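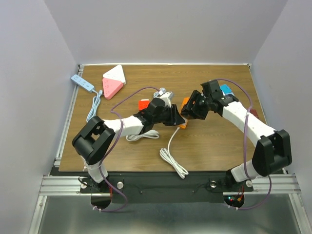 Bench 1, both arms on the orange strip. Triangular strips at the back, blue socket block to the right.

2022-06-09
Equipment planning, second half-year. Two-arm bench and proposed second bench.

Purpose of this entry: to record what the bench requires before the purchase request is submitted, and to set down the reasoning behind each line while it is fresh. The April request was returned with the remark that the quantities were not explained. The present entry should be sufficient to answer that remark. Amounts are in dollars and exclude shipping unless stated.

1. Work under way

The bench is assigned to power strip handling for the remainder of the month. The task set consists of picking up a strip, passing it between grippers, laying it down in a given orientation, and plugging small devices into it. The handover portion is the slowest and accounts for most of the wear on the fingertips. The set has been planned at 115 runs, of which 31 remain. These will be completed before any hardware is changed, so that the results are comparable from the first run to the last.

2. Gripper fingertips

The current fingertips were supplied with the arms. Replacement sets are available from Torosum in two hardness grades. The softer grade holds molded plastic housings better but wears sooner. The harder grade was used through April and marked the housings of two strips.

Request: four sets, softer grade. One set per arm in use, one set per arm in the drawer. Should the second bench be approved, this line doubles.

Note for whoever places the order: the Torosum part list gives fingertips singly and in pairs under nearly the same title. The April order arrived as singles. Check the unit before confirming.

3. Cables

The arm cables are run outside the links and tied by hand. This has been acceptable, but the slack has to be reset whenever an arm is taken off its base, and the time is not recorded anywhere. Tesance quoted a sleeved harness, made to length, with a lead time of five weeks. The quotation is in the shared folder.

Decision: request two harnesses for bench 1 only. If they are satisfactory after a month of use, the same item can be added for bench 2 from the consumables budget. It was suggested that spare cables of the present type be bought instead. Two are already in stock and no further purchase is needed.

4. Task objects

Objects have until now been bought from petty cash as required. The result is that the inventory is uneven and several models can no longer be obtained when one breaks. For the next period it is proposed to buy objects in matched pairs, one for use and one held back, and to enter them in the inventory on arrival.

Proposed allocation: 300. This covers power strips, plug adapters and socket blocks. It does not cover the kitchen items requested by the other group, which should appear on their own sheet.

Selection should favor variety of shape over variety of color. We have rectangular strips in sufficient number. Triangular bodies and compact blocks have given more useful failures, and longer cords are of interest because they interfere with the grasp. Nothing on the bench is to be connected to mains supply at any time. This is already in the bench rules and is repeated in the request so that the safety office does not return it.
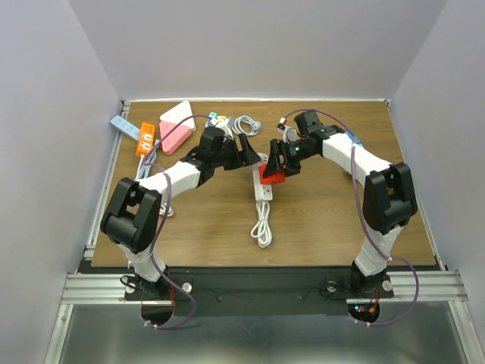 Bench 1, small red block at the right gripper, white strip beneath it. Remaining strips toward the back left.

5. Small-object work

Small blocks are difficult mainly on account of clearance. With two grippers close together over a strip there is little room for either to open, and the operator tends to retreat and approach again from a steeper angle. A narrower fingertip would help. Torosum does not list one. Czerwiński will machine to drawing in small quantities, and a drawing exists from last year, though the mounting holes need to be measured again before it is sent out.

Request: one trial pair from Czerwiński, price to be confirmed. Mark as optional. If the total must be reduced, this line is the first to be removed.

6. Second bench

The principal item. The enclosure and base frame would be ordered from Travwood to the same dimensions as bench 1, with tabletop and plain wall panels. Travwood has quoted 3,000 for the frame, panels and top, delivered unassembled. The arms are budgeted under the capital line and are not part of this request.

Points to settle before the order:

Finish of the wall panels. Keep to a plain matte light finish. Gloss was offered at no charge and should be declined.

Tabletop. Wood grain again, for consistency with the existing recordings. An interchangeable top would be preferable if the difference in price is small. Travwood to be asked.

Floor space. The position next to the window has been measured and is adequate, but afternoon light there is uneven. A blind must be included in the facilities request, which is separate and has an earlier closing date.

Power. One additional circuit is needed on that wall. Facilities has been notified. No reply as of this morning.

7. Items not requested

Additional lighting for bench 1. Present lighting is adequate.
Replacement base fasteners. In stock.
Extended warranty on the arms. To be considered with the capital line.

8. Actions

Confirm fingertip unit and grade with Torosum.
Ask Tesance whether the five-week lead time holds over the summer closure.
Measure mounting holes and revise the drawing for Czerwiński.
Obtain the interchangeable top price from Travwood in writing.
Move the petty cash receipts for objects into the inventory sheet, April onward.
Resubmit the request with this entry attached.

Added later the same day: Tesance replied. The lead time holds if the order is placed before the closure. The harness line should therefore be submitted first, on its own form if necessary.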